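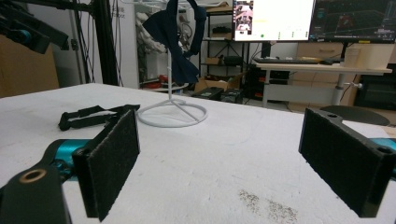 Okay, hi everybody, I'm on right after coffee so I'll keep moving. (Wait for the door to close.)

My talk is about stands. Small ones, the kind with a ring at the bottom and a thin rod going up, that you put on a white tabletop and hang something soft over. I dress tables for a living, mostly for Planuvstead, and I've spent way too much of my life on these!

Start with the cloth. Dark navy on a white wire stand is my favorite pairing because you can read the folds from the back of the room. Let the ends flare out on their own. If you pull them even they look ironed flat and kind of sad. Fredy Urrego taught me to drape it, step back, and then keep my hands in my pockets for a minute.

(Ask who here has worked with black fabric under bad lights. Wait for the groans.)

Next, the tabletop. White shows everything — crumbs, grit, whatever came in on your sleeve. For the Lumine job we had 18 tables and one decent brush, so please, bring 2 brushes. And wipe toward yourself, never toward the stand.

Straps! Webbing with plastic buckles is a pain to lay out. It wants to twist. I lay mine down loose, on a diagonal, and leave the loops alone. Deisy Giraldo rolls hers up and we have argued about it since July.

Money slide. The Wendt order was 878 pieces, and we budgeted up to 60 seconds each for draping. Do that math on your own time, it made me want to lie down.

(Skip the Zandatex story if we're past 11:40. If not, tell it, but leave out the part with the van.)

Then questions. Spare cloths are on the side table, so come up and try one.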